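# Comparing two parallel grippers on a two-arm bench: how we do it

Quick writeup before I forget the order of things. Same bench, same objects, swap the fingers, run the same list, write down what happens. 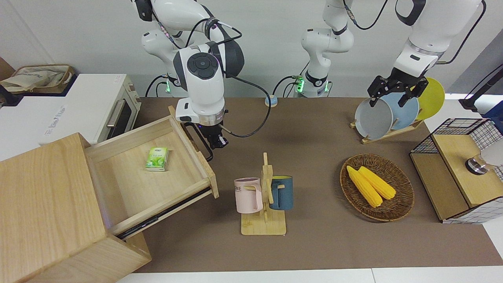 You need about a day. Half of that is swapping and re-zeroing. If you're in a hurry skip the force part at the end but do NOT skip the baseline.

## What you need

- two arms, or one arm and more patience
- gripper A and gripper B. For us: the Politz (stock fingers) and the Pesar (longer fingers, softer pads)
- a fixed camera that sees the whole mat
- kitchen stuff. Rigid, thin, soft, round, at least one of each
- something with a drawer
- hex keys, threadlocker, spare cable ties
- a log sheet. Paper is fine

Don't buy special test objects. We tried calibrated blocks in February and every gripper looked great. Plates are where you find out.

## 1. Lay out the bench and leave it alone

Put everything where both arms can reach without crossing. Drawer cabinet front left, mug tree in the middle, tray of corn next to that, plate rack at the back right. Tape marks under every base. Small ones, you'll be looking at them from the camera anyway.

Then home both arms and save a reference shot. Every reset gets compared to that shot. If the mug tree is off by a finger width, fix it.

## 2. Cables

Do this before mounting anything. Send the wrist through full rotation by hand, slow, arms in freedrive. Watch the loop at the wrist. Too tight and it tugs on the gripper at the end of travel, too loose and it catches a mug peg. We leave ours on the loose side and just route the approach higher.

Check again after each swap. The Pesar connector comes out the other side so the slack is different, forgot this once and pulled a connector.

## 3. Mount and zero gripper A

1. Power down at the controller, not just e-stop.
2. Bolt to the flange. Cross pattern, snug, then torque.
3. Power up, run the open/close cycle 13 times with nothing in it.
4. Set the tool center point. Touch off on a fixed spot on the mat.
5. Enter payload. Yes really. Wrong payload and the arm sags and you'll blame the fingers.

Both arms get the same gripper model. Don't run A on the left and B on the right to save time, the arms are not identical and you end up comparing arms.

## 4. The task list

Four tasks, always this order.

**Plate out of the rack.** Fingers straddle the rim from above, close, lift straight up. Front plate first. The gap behind it is the hard part, long fingers hit the next plate. Log a miss if anything in the rack moves that shouldnt.

**Drawer.** Start open. Come down to the rim, close it, open it again. One finger in and one out works better than pushing with the knuckles. Watch side load, a drawer on a metal slide wants to go straight and the arm doesn't always.

**Tissue packet out of the drawer.** Soft, flat, lies low. Best test on the list imo. Short fingers run out of room and the palm hits the rim before the tips reach. Let the gripper close to force, not to width.

**Mug off the tree, and corn off the tray.** Mug by the body, then by the handle. Corn across the short axis. Cobs roll, so take the top right one first or you chase the other one all over the tray.

Run each task until you have enough to not argue about. We did 663 attempts per gripper over the whole comparison, which was too many. You'll see the pattern much sooner.

## 5. Log it

Per attempt:

- task, arm, gripper
- result: ok / slip / miss / collision
- one word why

The one word matters more than you think. "slip" tells you nothing a month later, "slip, glaze" does. Slavica Milošević set up our sheet and she made the why column mandatory, annoying for the first hour and then useful forever.

Dont fix anything mid-run. If gripper A keeps missing the packet, it keeps missing. Tune between runs and start the count over.

## 6. Swap, repeat

Same steps for B. Redo the TCP, redo the payload, redo the cable check. Compare to the reference shot. Keep speed and approach heights the same unless the finger length forces a change, and if it does, write the new height down.

Wipe the pads between runs. Corn leaves a film.

## 7. Force check (optional)

Close on a load cell at three widths, read the peak. Our controller is the Papadopoulos one and its force number is in raw counts. 1,838 was the highest we would put on a plate. Yours will differ so find it with a cheap plate first.

## What we got

Short version:

| Task | Politz | Pesar |
|---|---|---|
| Plate | better | bumps the plate behind |
| Drawer | fine | fine, bit flexy |
| Packet | bad | much better |
| Mug, body | ok | better |
| Mug, handle | ok | ok |
| Corn | ok | better |

We kept the Politz on the bench and ordered the thinner fingertips from Urville. They should clear the rack and still get down to the packet. Will redo the table when they're in.

## Stuff that goes wrong

- **Arm faults right after a swap:** payload. Check it before anything else.
- **Plate tilts on lift:** grip isn't centered on the rim. Fix the approach, not the force.
- **Gripper reports closed on nothing:** width threshold still set for the old fingers.
- **Packet slides away along the drawer bottom:** coming in too slow with one finger leading. Level the wrist.
- **Results drift over the afternoon:** look at the tape marks. Then look at the pads.

Log sheet template is in the same folder as this page, the tab called grip_compare. Column F is broken, ignore it.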